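Lynch water main renewal enters second stage

15 May 2021

Work on the second stage of the Lynch water main renewal will begin this month, with 868 metres of cast iron pipe to be replaced between the Grosum Road pumping station and the eastern edge of the town centre. The Imedton Water Board said the stage will be carried out in short sections so that most properties keep their supply during the day.

The existing main is 150 millimetres in diameter and was laid with lead-run joints. It has a long record of joint leaks and circumferential breaks, most of them in dry months when the clay under the road shrinks and the pipe loses support. The Board recorded 64 repairs on the line in the ten years before the first stage was approved. Several were within a few metres of each other, and the road surface above them has been patched so often that it will be rebuilt over the full trench width when the new pipe is in.

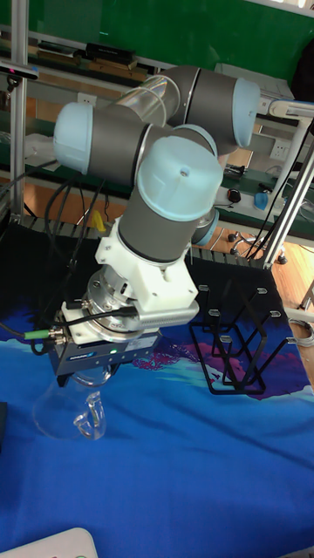 The replacement pipe is polyethylene, supplied in straight lengths and joined by butt fusion beside the trench. Electrofusion couplings will be used where there is no room to set up the fusion machine, mainly at the two laneway crossings and at the connection to the pumping station. Each joint will be numbered and its heating and cooling times logged. A sample of joints will be cut out and tested before the line is accepted.

Lastar, the contractor for the first stage, has been engaged again under the same schedule of rates. The first stage covered 902 metres on the western side of town and was finished in October. It ran over its program after rock was met at shallow depth near the showground, and the Board has since had trial holes dug along the whole of the second route. These showed clay to the full depth of the trench, with a band of old fill near the rail crossing.

The fill will be removed and replaced with crushed rock. Spoil from that section is to be tested before it leaves the site, and the rest will be stockpiled at the Board's depot for reuse as general backfill where its moisture content allows.
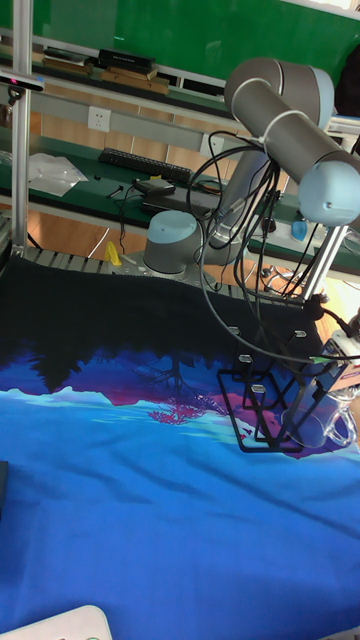
Open trenching will be used for most of the route. At the rail crossing the pipe will be pulled through a steel sleeve installed by boring, with the launch pit on the northern side. The sleeve has been designed for a cover of two metres below the rail formation. Boring will be done under a track closure already booked for other maintenance work, and the date of that closure fixes the order of the remaining sections.

Customers will be moved to a temporary surface main before the old pipe is isolated in each section. The temporary main is laid along the nature strip and ramped over at driveways. It will be disinfected and sampled before any property is connected to it, and the same procedure will apply to the permanent main. Chlorine residual and bacterial results must both be within limits before changeover.

Pressure in the temporary main will be slightly lower than normal. The Board's modelling shows a minimum of 22 metres head at the highest property meter during the morning peak, which is above its service standard of 20 metres. Households with older gas hot water units may find that the burner does not light at low flow, and should open the tap further or ring the Board if the problem continues.

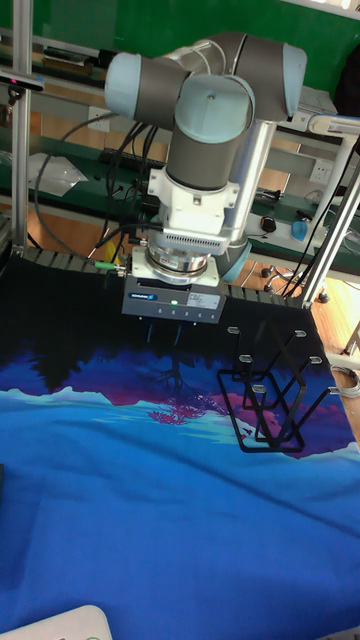
Each changeover involves a shutdown of up to 7 hours. Cards will be left in letterboxes two working days beforehand. Properties with home dialysis or other medical needs are asked to register before work reaches their street, so that a separate supply can be arranged. Businesses that use water for cooling or food preparation will be contacted directly about timing.

After a shutdown the water may look cloudy or light brown for a short period. Cloudiness is caused by air and clears from the bottom of the glass upward. Brown water is caused by iron sediment lifted from the old pipe, and should be cleared by running the front garden tap before any tap inside the house. Washing should be left until the water is clear. Filters and aerators may need rinsing.

Service pipes between the main and the meter will be renewed at the same time wherever they are galvanized steel. Copper services in sound condition will be kept and connected to the new main with a tapping saddle. Pipework on the house side of the meter remains the owner's responsibility and is not part of the contract. Owners who want a meter moved can apply to have it done while the trench is open, at the Board's standard fee less the cost of excavation.
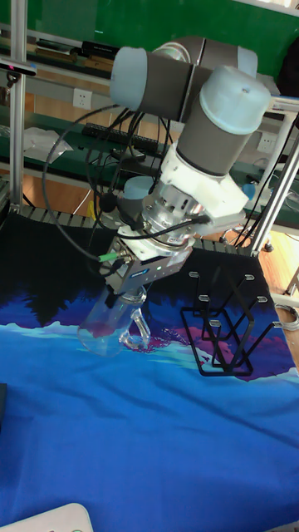

Traffic on Grosum Road will be reduced to one lane under stop-go control between 7 am and 4 pm. Steel plates will cover the trench at intersections overnight, and the speed limit through the works will be 40 kilometres an hour at all times. The bus stop outside the library will move to the hall on the opposite side of the road until the section is sealed. On-street parking will be removed on the southern side only.

Fire hydrants will be out of service within the isolated section. The local brigade has been given the staging plan, and temporary hydrants on the surface main will be marked with posts. Permanent hydrants on the new main will be spaced at 60 metres in the town centre and 90 metres elsewhere, closer than on the old line. Isolation valves will be added at each side street — the old main has only three along the whole of this length, and a single break can take out supply to several blocks.

The abandoned pipe will be left in the ground, capped at both ends and filled with grout where it passes under the road pavement. Its position will stay on the Board's plans, marked as disused.

Final reinstatement of the road will be done in one pass after the trench has settled. Until then the surface will be temporary cold mix, inspected weekly and topped up as needed. Nature strips will be topsoiled and seeded.

Plans for the stage can be viewed at the Board's Imedton office and at the Lynch library. Faults, leaks and loss of supply should be reported on the Board's 24-hour number, printed on the back of the water account.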